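Home Recipes Gear Tests How-To Letters

Search Kollis Kitchen Notes Enter a word or two Go

How to Wash and Drain Rice Without Buying Anything

Every November my inbox fills up with ads for rice washers. The latest is the Mameo, a bowl with slots in the side and a price that made me read it twice. I tried it, and I tried the cheaper one from Trummer. I also tried the bowl I already own. You can guess where this is going.

First, do you need to wash rice at all? The usual claim is that washing takes off loose starch and keeps the grains from clumping. I believe that for long-grain rice, because I've cooked it both ways side by side. For risotto rice I don't wash, and I'd be suspicious of any recipe that tells you to. If your bag says the rice is enriched, washing will also rinse off some of what was added. Read the bag before you start.

What you need: a bowl, cold water, and a colander or strainer with holes smaller than your rice. Test that last part with a pinch of dry grains. I've seen "all-purpose" colanders that let half a cup of basmati go straight down the drain.

Put the rice in the bowl and cover it with cold water by an inch or two. Swirl with your fingers. Don't scrub, whatever the videos say, or you'll end up with broken grains. Tip off the cloudy water and repeat. Maj-Britt Boström wrote to tell me she goes on until the water is perfectly clear, which took her 5 rounds. I stop after three. I couldn't taste a difference, and I doubt she could with her eyes shut.

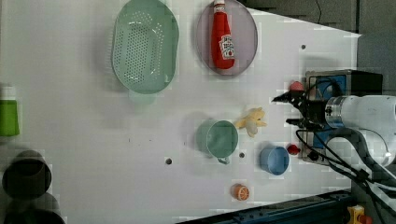 Now drain. This is where most people hurry. Pour the rice into the colander, give it one good shake, and leave it for ten minutes. Water clinging to the grains counts toward your cooking water, so if you skip the wait, your careful measuring was for nothing. Tilting the colander a little helps with the puddle that collects in flat-bottomed ones.

Some people soak after washing. Half an hour is plenty for basmati. The overnight soak that keeps turning up online strikes me as a good way to get mush.

As for the gadgets, the Trummer drained fine but trapped grains in its hinge. The Mameo box promises 196 "precision slots." I didn't check. It worked about as well as a bowl and a colander, and it takes up a shelf.

Reto Egger asked whether the Mustix spinning washer is any better. I haven't used one. The leaflet he sent me says it removes "up to" all surface starch, and "up to" covers everything down to zero. If you have one and like it, keep using it, but weigh your rice before and after it drains and see how much water is still hanging on.

Contact: Kollis Kitchen Notes, P.O. Box 978 | Copyright Kollis. All rights reserved. | Back to top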